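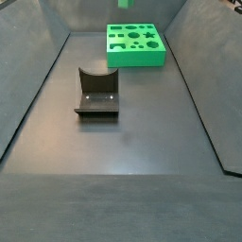
How to read a psalm slowly

Pick a short one to begin with. I always send people to Psalm 43, which has only five verses and can be read in the time it takes the kettle to boil. Read it out loud, then go back and read it again, and don't worry if your mind wanders off to the grocery list (mine does most mornings!).

On the second reading, underline any question the writer asks. Copy one into a notebook, leave 3 blank lines, and write whatever comes to you. Stay with the same psalm for 7 days before you move along to the next.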